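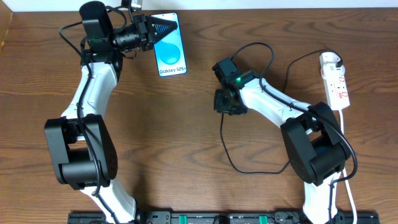
Wanted: Patient People to Plug In a Phone (Repeatedly)

2 min read

Inport is looking for teleoperators at our Bernville shop, starting in April. The job is to move a pair of robot arms by remote control through chores you have done half asleep since you got your first cell phone. You will find out how much your hands have been doing behind your back.

The current chore is called Bashir, after the street our first shop was on. One arm steadies a phone on a wooden table, the other deals with the charging cable. Each run gets recorded, and the recordings are what the arms learn from. If you sigh and fumble the plug, they learn that too, so we ask you to mark your bad runs and start over.

What a shift looks like

You sit at the Pekex station and hold two handles. The arms on the table copy you, with less grace. A shift is 39 runs, with breaks whenever your wrists ask for one. New people take almost 25 minutes to get their first clean plug-in. Cormac Daly, who now trains everybody, took a good deal longer and would like it left out of this ad.

You get the wrist camera view on a monitor next to you. Most people ignore it at first and then can't work without it.

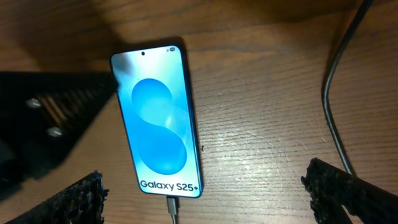

Wrist view during a Bashir run, fingers open, cable in the port.

Who we want

You don't need a degree, and you don't need to know how to code. Knitters, dental hygienists, fly tiers and people who fix their own glasses have all done well here. Gamers do fine once they slow down. You should be able to sit still, see a small connector clearly (glasses are OK), and write a plain sentence about what went wrong. "Missed port, came in too high" is a good note. "Ugh" is a note we already have plenty of.

Both hands get used about equally — lefties welcome.

Pay and hours

$25 an hour, paid training included. Morning shifts begin at 8:30, afternoon shifts at 1:00. We ask for a commitment of 200 hours, which can be spread out if you have school or another job. Coffee is free and has been described as hot.

To apply

Send a short note to Rokeya Barua at the Inport front desk, or drop one off in person. Tell us about something small and fiddly you have done with your hands, and how long it took before you got annoyed. Resumes are optional. Tryouts last one hour and are paid at the same rate, whether or not you get the phone plugged in.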